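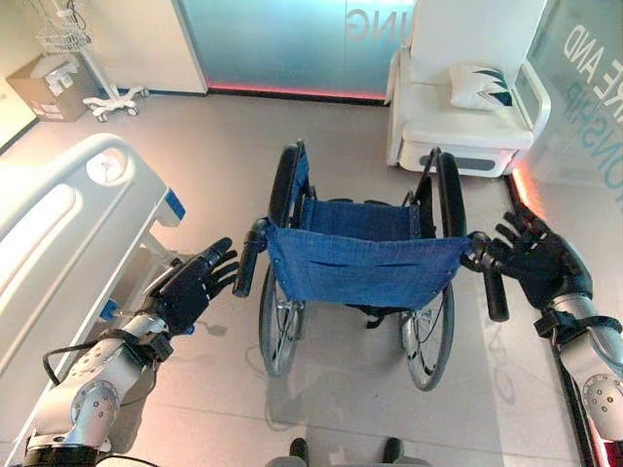 Let the couple keep their wedding to themselves

Aug 2, 2023

The two leads of Mivura got married in December and kept it quiet for months. When the news finally came out, there was one photograph, taken outside a registry office in Plovcombe, and a short note asking people to be kind. Within a day the comments were full of fans who felt cheated. They wanted the dress, the guest list and the first dance, and some of them wanted an apology.

I think the couple got it right, and I say that as someone who reads every wedding spread going.

We have grown used to the big release. A teaser goes up, then a trailer, then a film with a drone shot and a song that had to be cleared by lawyers. Koubek, the magazine that used to run weddings over two pages, gave its last one 12 and sold the flowers as a separate story. I read the lot. By the end I knew the name of the candle supplier and very little about the bride and groom.

The usual reply is that famous people owe their fans something. They do owe them decent work. Anyone who paid for a ticket to the last Vondine festival got a full set from both of them, in heavy rain, and that seems a fair deal to me. A seat at the ceremony was never part of the price.

There is a petition now asking for the video to be released, with 1,341 names on it when I last looked. It assumes there is a video. Perhaps an uncle filmed it on his phone — most families have one who does — and it will be shown to up to 200 relatives over the years, on a television with the sound too low. I hope it stays there.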